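TXA 214 Apparel Materials and Care
Handout 4: Dimensional change in woven and knit goods
Instructor: Callum Holroyd

Read this before the February lab. Chapter references are to the course reader.

1. Terms

Dimensional change is the difference between a marked length before and after laundering, given as a percentage of the original length. A negative value is shrinkage. A positive value is growth. Length and width are always reported separately, and a single averaged figure will be marked wrong.

Relaxation shrinkage is the release of tension put into the cloth during weaving, finishing and rolling. Most of it occurs in the first wash. Progressive shrinkage continues over later cycles and is typical of wool, where the fiber scales lock together under agitation. Thermal shrinkage applies to synthetics heated past the temperature at which they were set.

2. Calculation

Change (%) = 100 x (final length – original length) / original length

Worked case: a cotton twill panel is marked at 325 mm in the warp direction and measures 312 mm after one cycle. The change is 100 x (312 – 325) / 325, or –4.0 percent. Carry one decimal place. Do not drop the sign.

3. Garments versus flat cloth

Test panels are uniform. Garments are not. Seams, elastic, facings and zipper tapes each shrink at their own rate, and the difference shows up as puckering along the stitch line. A polyester zipper tape sewn to untreated cotton is the usual case: the cotton shortens, the tape does not, and the opening ripples.

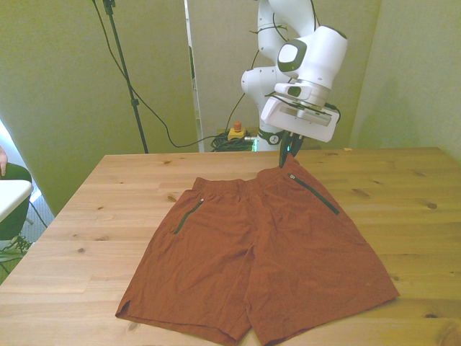 Elasticated parts are measured relaxed and then at full extension, with both values recorded. Let the garment rest on the table for 4 hours before marking. Smooth out creases by hand but do not pull the cloth. Measure between marks placed on the face fabric, never from seam to seam, as seam allowances can roll.

4. Yarn and cloth factors

Tightly twisted yarns swell more across their diameter when wet, which forces the crossing yarns to bend further and shortens the cloth. An open weave leaves room for this swelling and may shrink less at first – although it can also distort more. Knits tend to shorten in length and widen, because the loops return to a rounder shape.

The Getthorpe data set in the reader lists 1,157 readings on plain weaves. Note that the warp values are nearly always larger than the weft values. Explain this in terms of loom tension in your write-up.

5. Finishes

Compressive shrinking feeds damp cloth onto a thick rubber belt that contracts as it leaves a curve, pushing the warp shorter before the cloth is sold. Resin finishes limit swelling in cotton but lower tear strength. Heat setting is used on polyester and nylon. Ozan Tekin's notes on the Ağca mill trials (reader, chapter 6) compare the first two on the same base cloth. Skip his section on dye migration; it is covered next term.

6. For the lab

Bring a steel rule, a fine permanent marker and your own record sheet. Mark three pairs of points in each direction. Samples are dried flat unless the care label states otherwise. Record the machine program, load mass and water temperature for every cycle – results without these cannot be compared.

Write-ups are limited to 2,000 words, tables excluded.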